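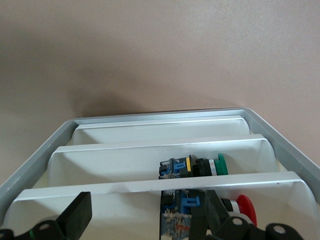

Lehtinen Wool Dryer Balls, Set of Six

Item no. 1299

Lehtinen dryer balls are felted from undyed wool all the way through, with no filler in the middle. Put three in the drum for a small load and all six for towels or bedding. They keep sheets from bunching up and can take the place of dryer sheets.

Each ball is good for up to 1000 loads. Some pilling is normal – trim it with scissors if it bothers you.

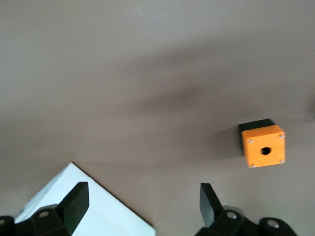
Wool can pick up lint from dark clothes, so keep two balls aside for whites if you wash a lot of black. To freshen the set, wash it in hot water inside a tied sock and dry on high.

Details
Material: 100% wool
Color: natural gray or cream
Scent: none
Price: $19 per set

Orders ship from our Ninmont store. Sets can be returned unused within 17 days. For wholesale orders, ask for Dwayne Ostrowski at the front desk.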